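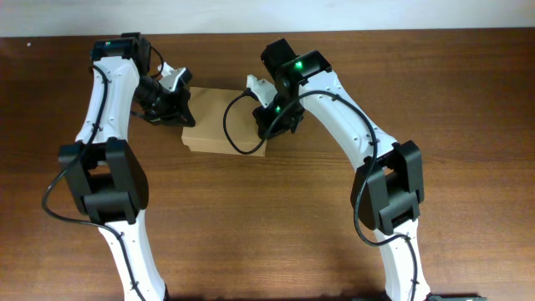

Sando checks each recorded episode before it goes into the training set, and most rejected episodes fail on timing between the two arms. The fix is to resample both arm streams onto the camera clock before you run the checks. The steps use a two-arm box episode from the Trollwood set. It's a good test case: the grippers come in from either side of one small box, so a late stream on one side shows up as a gap in the wrong place.

## 1. Look at the raw offsets

```
sando inspect trollwood/box --offsets
```

You get one line per stream. Our episode has 1,613 camera frames, and the right arm lags the left by 70 ms. Anything over 80 ms should be recorded again.

## 2. Set the reference clock

Open `sync.yaml` and set:

```
reference: camera_top
method: linear
max_gap_frames: 3
```

Use `linear` for joint angles only. Gripper commands need `hold`, or you will get half-open values that were never sent. Anjana Uddin added a per-stream override for this:

```
overrides:
 gripper_left: hold
 gripper_right: hold
```

## 3. Resample

```
sando resample trollwood/box --config sync.yaml
```

The original files are left alone. Output goes to a new folder ending in `_sync`.

## 4. Check the result

```
sando plot trollwood/box_sync --streams left,right
```

Zoom in on the approach. In this episode both arms start moving on the same cue, so the two curves should leave zero together - if they don't, check that the reference name matches your camera topic exactly.

## Known problems

- Old Kilitz logs store time in seconds. Pass `--time-unit s`.
- A gap longer than `max_gap_frames` stops the run. Trim the episode with `sando trim` and start again from step 1.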